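How I Pack a Candy Gift Bag (So It Doesn't Look Like a Grocery Sack)

Posted 9/17/19

I give away a lot of candy. My mother did it, my aunts did it, and now I'm the one who turns up at every housewarming and retirement lunch with a paper bag full of sweets. Seon-mi Noh from my old office asked me how I put them together, and my answer got so long that I figured it might as well go on the blog.

What you need

A small paper gift bag with a flat bottom
Two bags of wrapped hard candy
One or two slim packets of something else
A sheet of tissue or a piece of thin card
Clear tape

I keep my spend low on these. The bags come from a bin at Skuston, the import shop next to the post office in Murcombe, and I buy a stack whenever they mark them down. If you don't have a shop like that, save the bags you're given! A clean one with a crease or two is perfectly fine.

Step 1. Open the bag all the way

Put your fist inside and push down into each of the bottom corners. If you skip this the bag leans, and a leaning bag drops its candy on the passenger seat the first time you brake (ask me how I know). For heavier stuff I cut a piece of card to fit the bottom. My limit is 500 grams or so before I switch to a bag with real handles.

Step 2. Squeeze some air out of the candy

Candy bags are puffed up like little pillows. I find the back seam, make one pinhole right next to it, press gently, and put a tiny bit of tape over the hole. You get much more room. Don't do this if the gift has to sit for weeks - in June the humidity here turns hard candy into one big lump.

Step 3. Slim things go in first

Anything long and narrow stands against the side wall. Then the big bags go in, the heaviest one lowest, and you turn them until the nicest part of the wrapper is where people will see it. Hanna Kaczorowski puts hers in flat like a stack of pancakes, which works too, but I like to see a bit of wrapper peeking out the top.

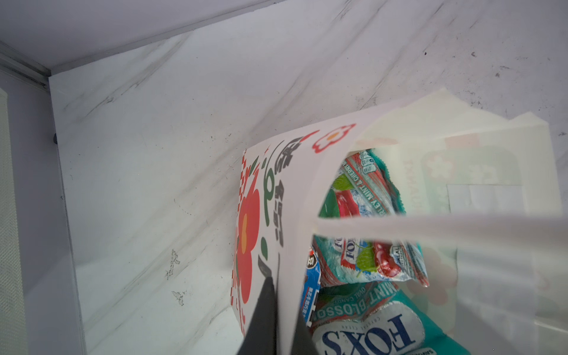

Mixing flavors is where I get picky. I want two that are related but different, so nobody gets stuck with a whole bag of something they hate, and mint is my favorite place to start. Fox's makes it easy with the Mint Blossom ovals low in the bag and the Mint & Cherry up near the opening, and the skinny blue packet slides in along the side wall, just like in step 3. The red cherries on that wrapper go nicely with a bag that has a big red flower and a checkered border on it, too. If your logo ends up upside down, leave it or flip it, whichever you have the patience for.

Step 4. Close it, or don't

For a hand-to-hand gift I leave the top open and let the paper stand up. If it's going in the mail or a suitcase, fold the rim over twice and run one short piece of tape across the middle. Long tape rips the print when they open it.

Step 5. Add a tag

Write the name before you tie it on, and use pencil if the card is shiny. Mercy Rweyemamu gave me a whole box of plain brown tags two years ago and I'm still working through them.

Next time I'll do the bigger version with cookies, where the packing order is completely different and you do need a box.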